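May 2023 — open day at Flustuvness, our bench

Set up early, coffee in hand, and ran the towel task for the first group — the pink one with the teal clothespin, everybody's favorite!

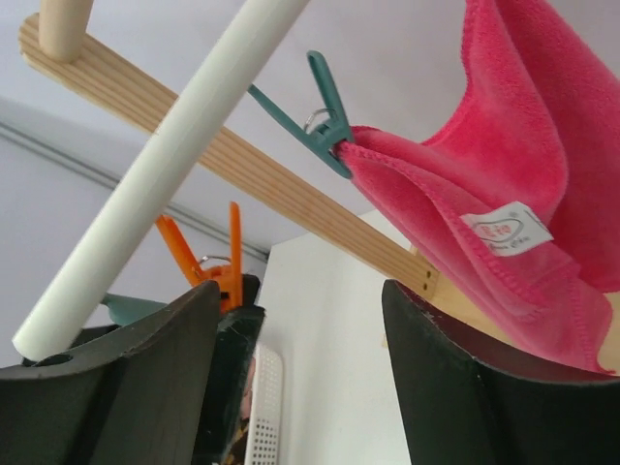

Anitha Kotian: I'd have them ask about the clips before the arms, people talk more that way.

Good idea, so I tried it with the 2 visitors from Brorkska. They wanted to know why soft cloth is such a pain, and we got going on folds and hems until Inese waved me over for the next group. Must bring a spare towel in July.

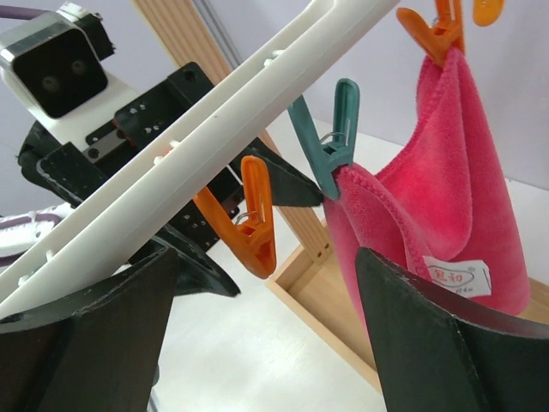

Pink towel on the rack, orange and teal clips, both arms in close.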